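Home | Essays | Letters | Back issues

Leave the floor alone

April
By the columns desk, Lulisside Letter

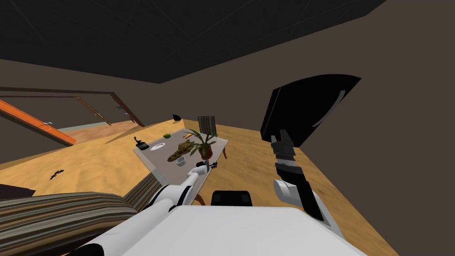 Wood floor, brown wall. A rendered room with a white robot by the table.

I have lived in the same apartment in Lulisside for 8 years and in all that time I have wanted exactly one thing changed about it, and the thing is the carpet. It's gray. It was put down over floorboards by some earlier owner who must have had cold feet, and every spring I pull up the corner behind the closet door and look at the wood and feel a bit sick with longing.

So you'd think I would be on the side of the people who rip things out. I'm not! I've come around to thinking most of us redo our homes far too often, and I include myself, because I have painted my kitchen more times than I've cleaned behind the stove.

My cousin's building on the Verkus side is a good case. There are 282 apartments in it, and when it went up they all had the same plain oak floors. Go in now and you'll find gray plank over the oak, and then white tile over the gray plank in the places where somebody got bored again. The doors don't clear the floor anymore. My cousin had to have 2 of hers shaved down at the bottom, and there's still one that groans like a cow when you open it (you learn to leave it open).

And what was wrong with the oak? It had scratches. It had a dark ring by the window where a plant pot used to sit. I like a ring by the window. I like knowing somebody had a plant there and watered it too much.

I think we get talked into it, mostly by looking. You look at other people's rooms on your phone at eleven at night, and by morning your own place seems tired. Then you go to the store "just for samples." I went to Sjöberg, the flooring place out past the bus depot, and came home with a bag so heavy the handle snapped on the stairs. I laid the samples out across the rug and every single one was trying to look like an old wood floor. I had an old wood floor, under my feet, for free!

People will say it's their money and their floor, and fine, it is. Some floors really are past saving. Some carpets keep the peace with the downstairs neighbors, and mine may well be one of those. I'm also aware that sanding boards is miserable and that it gets in your toothbrush. I had a quote from Diter for 400 just to take the carpet up and haul it away, before anyone so much as plugged in a sander, and I put it in the drawer with the takeout menus.

But I'd ask you to live with a thing a little longer before you cover it up. Give it a winter. Move the couch. Wash the floor properly, on your knees, with a bucket, and see what color it is under there.

I'm going to do the closet corner first. It's a very small corner, and the carpet's already loose.

Contact us | Copyright Lulisside Letter | Back to top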